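Does descaling do anything?

12 December 2021

I have been told three times this year that I am killing my coffee machine. Once by the machine, which has a light for it, once by a leaflet, and once by my sister-in-law Dorota, who boils her kettle with vinegar on the first of every month and would like the rest of us to do the same.

I don't doubt that limescale exists. I live in Gerstead, where the water leaves a white ring on anything you turn your back on. What I doubt is the schedule. The light comes on after 300 cups. It does not taste the water or look inside the pipes – it counts. Somebody with soft water up in the hills gets the same orange light on the same morning as I do, and is sold the same bottle of fluid.

And the fluid! The one I was steered toward, Fliton, costs more than a week of coffee and lists citric acid as the first thing on the label after water. I can buy citric acid in the baking aisle for very little. I asked about this in the shop and was told that the branded stuff is "balanced." Balanced against what, he couldn't say.

So back in February I stopped obeying the light. I let it glow. I wanted to find out how long it would be before the coffee got worse, and I asked Ozan next door to try a cup every so often, seeing that he has opinions about coffee and doesn't mind sharing them. He noticed nothing through the spring. In summer he said it was a bit cooler than it used to be. I put a kitchen thermometer in a cup and he was right, it had dropped a few degrees, though I never took a proper reading at the start, so make of that what you like.

By September the thing was noisier and took longer to fill a cup. That was enough for me. I ran citric acid through it twice, then plain water until it stopped tasting sour, and the next cup came out hotter and quicker. I will give Dorota that much.

What I won't give her is the monthly part. I went months past the light before I noticed anything worth complaining about, and most of that time I was drinking perfectly decent coffee. A reader, Vibeke, wrote in after my post on water filters to say that she has never descaled hers at all and it still works. She also lives somewhere with very soft water, so we can't learn much from it, but it does make the light look silly.

I have since started filling the tank from a filter jug. I have no idea yet if it helps. The jug people say it does – well, they would.

If you want my present routine, it is this: ignore the light, pay attention to the heat and the noise, and use cheap citric acid when either one gets worse. Check your warranty first if you still have one. Mine ran out before any of this began.

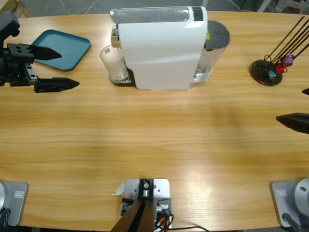

Comments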